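Pandwood desk set: readme

Hi, I'm Maribeth Maglaya, and this is the folder for my desk project, which I started in May and which has grown a lot (sorry to anyone downloading on a phone!). It holds 3,490 pictures of one wooden desk by a window, with all the usual clutter on it: books, a mug, flowers, cables. I sorted everything into 29 folders and called the whole thing Pandwood, after the street I grew up on.

A few from the folder named "navarro":

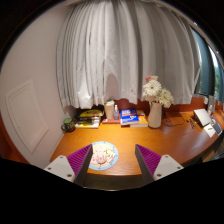
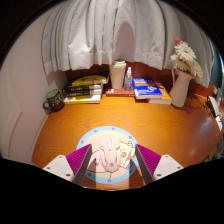
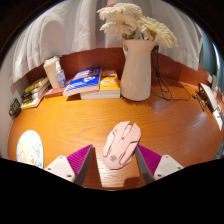
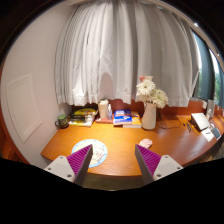

Folder names don't mean anything, I just picked words I liked, so please don't go looking for a system in "firine" or "gurkex". What you do want is labels.txt, one line per picture, with my own plain words for things. I write "mug" and never "cup" for the one with the handle, and "pitcher" for the flower vase, even though my sister argues with me about that every time. Books are just "book", whether they're stacked or lying alone.

Known problems: 400 pictures still have no labels (I'm working through them in the evenings), and 6 lines in labels.txt are in there twice. If you find more doubles, write me and I'll fix them in the next upload. Use the set for whatever you like, just keep this file with it.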